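Voltage drop in a 12 volt garden lighting run: do the cable size tables tell you what you need?

Student project report, electrical installation option
Wilanness site, spring term

1. Why I picked this

Every guide to low voltage garden lights has the same table in it. You look up the length of your run, you look up the total load, and it gives you a cable size. I wanted to know where these tables come from and whether a person who followed one would end up with lights that were all the same brightness. My suspicion at the start was that the tables were copied from each other with the working left out. I still think so, although one of the tables did better than I expected.

The starting point was a set of path lights at the Bastside allotments, where the far lights were noticeably dimmer than the near ones. The person who fitted them had used the table in the Flinia instruction leaflet and had followed it correctly as far as I could see. The cable was the size the leaflet asked for and the joints were sound. So either the table was wrong, or it was right about something other than brightness.

2. What voltage drop is, briefly

All cable has some resistance. Current flowing through it loses a little voltage along the way, and the longer or thinner the cable, the more is lost. At mains voltage you can lose a volt or two and not notice. At 12 volts, the same loss is a large share of what you started with. The current also has to come back, so the length that matters is there and back, and this is the first place the tables go quiet. Two of the three I looked at did not say whether "length" meant one way or both. If you guess wrong you are out by a factor of two.

3. The test run

I built a run on the workshop floor, laid in long loops with gaps between them so the cable would not warm itself up. It was 43 metres one way. The supply was an ordinary 12 volt lighting transformer, and the lamps were plain filament types, chosen because they show a drop clearly. LED fittings with a driver inside can hide it until they suddenly stop working, which is arguably worse for whoever has to find the fault.

I measured the voltage at the transformer terminals and at each lamp, with all lamps on, and then repeated the whole set with the lamps taken out one at a time from the far end. The same meter was used throughout. I did not have it calibrated, so the absolute readings should be treated with some caution. The differences between them are more trustworthy than the numbers themselves.

One thing I would do differently is the connectors. I used the push-on type that pierces the insulation because the leaflet recommends them. Several gave a different reading when I wiggled the cable. This means that part of what I was measuring was the connector and not the cable, and no table allows for it. I went back and soldered the worst ones and the readings settled.

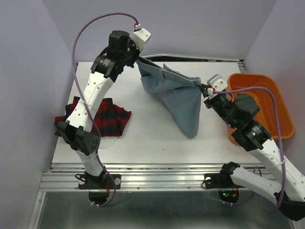 Fig. 1. Two-arm workcell, with purple cable looped above the left arm.

4. Results against the tables

I have called the three tables A, B and C. A is the Flinia leaflet, B is from a general wiring book in the library, and C is the one that turns up on most websites, with no source given.

Table A gave a cable size that was too thin for an even light. The far lamp was visibly dimmer, the same as at Bastside. Reading the small print again, the leaflet promises only that the fittings will "operate". They did operate. I don't think a customer reads it that way.

Table B was the cautious one. It gave a thicker cable than A, stated that length was measured one way, and stated the percentage drop it had been worked out for. When I did the sum by hand from the resistance of the copper I got the same answer as the table. This is the one I would use, and the reason is mostly that I could check it.

Table C agreed with A for short runs and with B for long ones. I could not find any single assumption that would produce both halves. My guess is that two tables were stuck together at some point and everyone since has copied the result, but I can't prove that.

5. The Sầm method

A tutor suggested I look at the Sầm method, which is a rule of thumb passed around among fitters. You feed the run from the middle instead of from one end, and then size the cable for half the length. It is usually described as if it gave you something for free. I tried it on the same lamps and the far ends did improve a great deal, more than I had thought they would. The current in each leg is halved as well as the distance, so this makes sense on paper.

What the people who recommend it leave out is the extra cable needed to get from the transformer to the middle. At Bastside the transformer is in the shed at one end of the path. A feed to the centre would have to carry the whole load over half the distance before the lights even begin. Once I added that feed in the same thin cable, a good part of the benefit went. It works well if the supply happens to be in the middle already. I would not call it a method.

6. Was it a fair test?

Only partly. The floor of a workshop is not a flower bed. Buried cable sits at a different temperature and the joints get damp. I also tested one transformer, and its output fell as it was loaded, so some of the dimness blamed on cable is the transformer's own doing. I noticed this late. In the lamp-by-lamp readings it shows up as a lower voltage at the terminals themselves, before any cable is involved at all.

I also judged brightness by eye. I had planned to use a light meter app on a phone, but it gave three different answers for the same lamp, so I left those readings out.

7. Conclusions

A cable table that does not state its assumptions should not be relied on, even when it happens to give a reasonable answer. Measure the length one way, double it yourself, and work the drop out from the resistance per metre. It takes a few minutes with a calculator.

For Bastside I have recommended the thicker cable from Table B, fed from the shed end as now, with proper sealed joints. I have not seen it fitted, so whether it cures the dim lights is still an open question.

Further work: repeat with LED fittings, and with a second transformer of the same rating.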